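Nele Lambrechts had written 3000 words about the restaurant by March, and there was still no restaurant in them.

There was a chef. There was a chef's divorce, a chef's bad knee, and a long passage on the smell of shallots that Nathalie Peeters, who edited her, had marked with the single word "Still?" What there wasn't was a room. Every time Nele tried to put the stove somewhere it slid off and ended up next to a window she'd already used in her last book.

"Go and look at a kitchen," Nathalie said on the phone.

"I have a kitchen."

"You have a toaster and a grudge. Go and look at a small one. Something you can hold in your head."

So on Saturday Nele sat at her sister's dining table, eating her sister's crackers, and studied the play kitchen that belonged to her niece, Song, who was 4 and ran the place with an iron hand. Song called it the Koromby. The name had come to her in the bath and was not up for discussion.
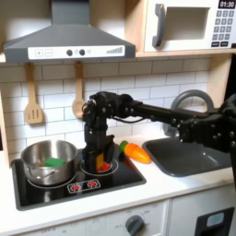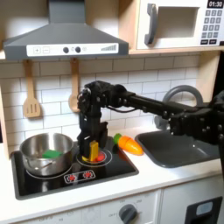
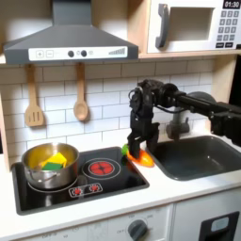
Nathalie printed them out and took them to lunch, where she wrote on the backs. She had opinions about kitchens, having once waited tables for an entire summer and talked about it for the 32 years following. The Koromby, she felt, was better run than most. Two burners, one pot, a spatula and a spoon on hooks or whatever it was they hung from, all in reach of the cook. She approved of the tile. She worried about the microwave, which said 01:30 in the first picture and 01:30 in the last, and she wrote beside it: "A minute and a half of what? Or is this closing time?"

Nele, reading that on Monday, thought it was the best note she had ever been given and decided to resent it.

She called her sister's house. Song came to the phone after some negotiation.

"What's in the microwave?" Nele asked.

"Nothing."

"Then what's it waiting for?"

There was heavy breathing while the management considered this. "It's waiting for the people," said Song.

"Which people?"

"The people who want soup."

"And what's in the soup?"

"Green," said Song, and hung up, having lunch service to think of.

Nele wrote it down. Then she crossed out the shallots, all 700 words of them, and it hurt less than she'd been led to expect. She gave the chef two burners. She took away his walk-in fridge, his sous-chef and his view of the harbor. She put his spoon where he could grab it without looking, and over his head she hung a gray hood with a plus and a minus on it and let him argue with it for half a page. On a shelf by his right ear she put a microwave stuck at half past one, which the landlord had promised to see to.

The knee she kept. She was attached to the knee.

By the end of the week the chef had a customer. It was a woman in a wet coat who sat down without being asked and wanted to know what the soup was.

"Green," said the chef.

Nele read that line aloud to the toaster and went to bed pleased. In the morning she sent the chapter off and waited by the phone in a dignified way, cleaning the same section of counter.

Nathalie called at noon.

"I like the clock," she said. "I like the hood. The landlord's a crook, more of him. Who's the woman?"

"I don't know yet."

"Is she the divorce?"

"She might be the divorce."

"Find out. And Nele, the soup. It's a good line. Is it yours?"

Nele looked at the counter, which was by now extremely clean. "It came out of the research," she said.

She did put Song in the acknowledgments, or promised to. Song asked for the money instead. They settled on a carrot, a real one with the leaves on, delivered to the Koromby by hand, and Nele was made to wait at the door until there was a table.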